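Sep 11, 2020

Up early, before the alarm. Oatmeal, coffee, the last of the plums. I had meant to take the garbage down on my way out and forgot it, so it was waiting for me tonight with the fruit flies.

The 106 was late again and I stood the whole way. A man got on at the hospital with a floor lamp and held it upright between his knees like a walking stick. Gray out, not cold. I took my jacket and carried it all day.

Got to the room before Zuzana and Radek. Opened the window and wiped the table down. It has a light wood top with a coffee ring in it from before my time, and I gave up on the ring back in March. With the white on top you don't see it. I swept up what I could from the carpet, but crumbs in carpet need a vacuum and ours is still with Libor Vrabec, who says he will bring it back next week. He said that last week too.

Zuzana came in with the shopping. She had gone to Polák, the small grocery behind the post office, and bought whatever was in packets and looked different from the rest. Total 143, receipt in the tin. I asked her to get plain things like crackers and she got hardly any plain things. Most of it was Chinese snacks, from the shelf at the back. I can't read most of the labels. Radek Sýkora can't either but guesses with confidence. The red one he said was for hot pot. The green and white one he said was seaweed and then changed his mind to potato.

We spent the morning on the packets and the tray. The tray is the clear plastic one with sections, and the idea is simple enough, one packet to a section, standing up, so you can see the front of each one and pull it out without knocking the others down. It took longer than I thought it would. Thin packets slump. The brown one leans on whatever is next to it. The green and white one is wide for the tray and tips out to the side. I tried it in the end section and in the middle. In the middle it pushed the neighbors over, so it went back to the end, and it can lean there if it wants to.

Some things I want to remember for next time:

Shake the packet first so the contents drop to the bottom. Then it stands better.

Pinch it by the top seal. If you take it by the middle it folds and what's inside gets crushed.

The shiny gold ones slide around on the white and don't like standing at all. Lay them flat or leave them out.

Put the wrappers in the trash as you go. I found one under my chair and one by the door.

Lunch was bread and cheese at the window. Radek wanted to open the red packet and Zuzana said not until we were finished with it. He ate an apple and sulked for a while. Tatiana Rusnák called in the middle of lunch about the shelves from Vokar. They have the brackets but the boards won't come until the end of the month. She asked if we could manage with the boxes on the floor until then. I said we could. I didn't say that one of the boxes has split down the side and I have been holding it together with packing tape.

After lunch we took everything out and started over. Tray empty, packets laid out on the table, then back in again in a different order. I liked red, brown, green the best. Zuzana preferred the dark one in front of her so the bright ones were on both sides, which came to the same thing from where she was standing. My back was sore by then. The table is a little low for me and I should ask about raising it, or just sit down.

The light was good until the middle of the afternoon, then it clouded over and we put the lamp on. The glossy packets throw the light back at you when the lamp is on. I moved the lamp to the side and that helped some.

Radek Kováčik looked in to borrow the long scissors and stayed talking for 20 minutes about his brother's house in Brenitz. They are putting in a new kitchen. The counter was cut the wrong length and now there is a gap by the stove that you could lose a spoon in. He took a packet from the box on his way out and I pretended not to see. He also forgot the scissors.

We opened two of the packets at the end. The red one was too hot for me. Zuzana liked it and finished it. The other was sweet and sort of chalky, and I would not buy it again. I drank a lot of water afterward.

Cleaned up before we left. Tray rinsed and left upside down on a towel. Full packets in the good box, with the tall ones along the back. I wrote the date on the lid. Folded the bags. Picked up from the floor, again. Closed the window, which sticks, and had to go back up from the stairs to check that I really had closed it. I had.

Missed the bus and walked as far as the bridge. My knee was fine going down and not so good coming up the other side. Bought milk and onions. Called Mom while the onions were frying. She is well and has been given too many zucchini by the people next door. I am to come and take some on the weekend. She asked what I had done today and I said I stood snacks up in a tray, and she said well, somebody has to.

Pictures from the day:

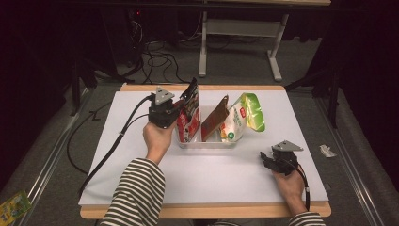
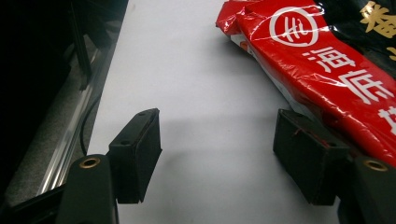
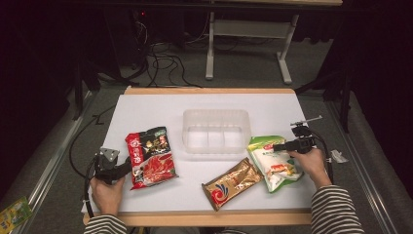
Snack packets on the white. First one has three standing in the tray, second is the red Haidilao packet close up, and in the last one the tray is empty.

Still to do: call Libor about the vacuum. New tape. Ask Tatiana whether Vokar can send the brackets ahead so we can at least mark the wall. Find out what the green and white one is. I put a packet of the gold ones in my bag for Mom and need to remember it when I go for the zucchini.

Garbage is down now. Washed the bin and left it on the balcony to dry. Read a few pages and couldn't keep my eyes open. Bed at ten.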